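Égouttoir sur table en bois verni : je fais comment pour ne pas l'abîmer ?

Holtar
Bonjour à tous ! Ma cuisine est minuscule, évier compris, et je n'ai pas de lave-vaisselle. Du coup je voudrais poser un égouttoir sur la table, qui est en bois clair verni. J'ai essayé pendant 5 jours avec un vieux modèle en plastique et j'ai déjà une auréole blanche dans un coin (ma sœur dit que c'est fichu, moi j'espère encore). Autre souci, mes grandes assiettes ne tiennent pas droites, elles se couchent sur les petites et ça sèche mal. Vous avez des idées, sans plateau en silicone si possible ? Je trouve ça moche et ça moisit.

Calvo
Faut pas mettre d'eau sur du bois, point. Achète un égouttoir à suspendre au mur.

Cendum
Coucou ! Bon, le mural c'est bien quand on a un mur de libre... Moi je fais sur la table depuis 7 ans et mon vernis va très bien. Je laisse les assiettes s'égoutter deux minutes dans l'évier, à la main, trois par trois, et après seulement elles passent dans l'égouttoir. Avec un torchon à côté pour essuyer le dessous des bords, là où l'eau reste toujours. Et je soulève l'égouttoir après chaque vaisselle pour passer un coup dessous, c'est vraiment ça qui évite les auréoles.

Pour les assiettes qui se couchent, regarde l'écart entre les arceaux. Les miennes font 400 grammes pièce et dans un modèle trop large elles partaient de travers. Prends du fil métallique enduit, avec des arceaux assez hauts, et mets les grandes toutes du même côté. Elles penchent un peu quand même, mais ça sèche !
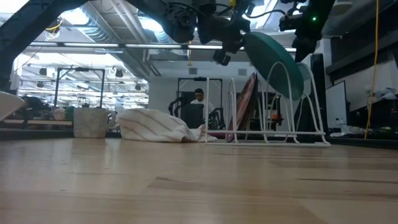
Égouttoir blanc à arceaux sur table en bois, le torchon rayé juste à côté.

Ton auréole, si elle est blanche, c'est souvent juste de l'humidité dans le vernis. Laisse sécher plusieurs jours sans rien poser dessus avant de sortir le papier de verre, la mienne était partie toute seule.

Cirnus
Pareil que Cendum pour le torchon, sauf que je le plie en deux sous l'égouttoir et que j'en change matin et soir. J'en ai 13 qui tournent, ça fait un peu de lessive, mais pas de plateau à récurer. Par contre évite les torchons neufs, ils n'absorbent rien avant d'avoir été lavés plusieurs fois.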